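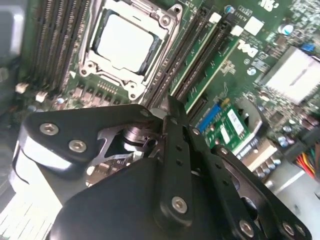 Dinu 832 Workstation Repair Kit: a long review from a slow worker
Posted Aug 22, 2019

I have been fixing up old office computers at my dining room table for a good many years now, and in all that time I got by with two screwdrivers from my father's toolbox and a pair of eyebrow tweezers. They did the job, mostly. But back in February I bought a batch of retired Dell workstations from an office clearance in Trandham, and after the first one I decided my wrists deserved better. So I ordered the Dinu 832, and I have lived with it long enough to have opinions.

What you get is a zippered case with a driver handle, a tray of bits, an extension shaft, plastic pry tools, a pair of tweezers, a grounding strap and a magnetic parts mat. The case is a nice dark blue and lies flat when you open it, which I love, because my last one kept folding itself shut on my fingers.

The handle is the star. It's a little fatter than most, with a cap on the end that spins freely, so you can press down with your palm and turn with your fingertips. If you have ever worked on the metal frame that holds a processor down in one of these big Dell boards, you know why that matters! Those screws are snug, and there is a lot of delicate green board right next door if you slip. I did not slip once, and I am a person who slips.

I also got on well with the extension shaft. On a board with banks of memory slots on both sides of the processor you're forever reaching down past something, and the longer reach keeps your knuckles off the latches. The bits sit firmly in it with only a tiny bit of wobble, and the magnet is strong enough to hold a screw sideways but lets go when you want it to.

The pry tools are just okay. One of them has already gone white at the tip where I leaned on a stubborn side panel (my own fault, I was in a hurry and the kettle was going). They are fine for nudging open the little white latches on memory slots, and for cable plugs, but I wouldn't trust them with anything bigger. The tweezers are better than I expected, with good fine points, though mine came ever so slightly crooked and I had to squeeze them straight.

Now the strap. It works, it clips on, and the cord is too short. I sit with the case to my left and I'm right-handed, so I end up tethered like a goat. I went back to my old Clitell strap after the second evening and have been much happier.

The mat I use every single time. It has a grid you can write on with the pen they give you, and I put the screws down in the order they came out. The pen dried up within a month, but a grocery store one does just as well.

I paid $2 for shipping from Inton and the parcel arrived in up to a week, as they said it would. There is a bigger kit, the 2,086, but it looked to me like mostly phone bits, and I don't do phones.

Would I buy it again? Yes, I would, and my sister is getting one for her birthday whether she wants it or not. Four stars. I'd have given five with another foot of cord on that strap.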